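Breslow Compact Writing Desk: Review

Reviewed for the Sestitcombe Residential Furnishings Register

The Breslow is a small white desk intended for bedrooms, landings and other places where a full-sized workstation cannot be accommodated. The sample under review was purchased at the ordinary retail price and has been in daily use at our Sestitcombe premises for 17 weeks.

Assembly

Assembly took one person 30 minutes. The printed instructions are clear, although the fixings are supplied in a single bag and must be sorted before work begins. All parts were present.

Surface and capacity

The top has resisted marking well and is easily wiped clean. Its limited area is the principal reservation. Ivars Lepik, who carried out the assessment, found that a lamp, a plant and one storage box were a sensible limit — anything further left too little space for writing. A chair with a curved back may be drawn in close, an advantage where the desk stands beside a wall.

The black lamp, with its conical shade, is best placed towards a rear corner, with the spare cable coiled round the base. 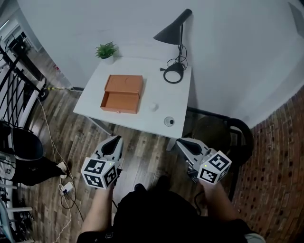
Recommendation

The Breslow is recommended for occasional and light daily use. Households requiring room for files or a large screen should consider the wider Olszewski model, which will be reviewed in May.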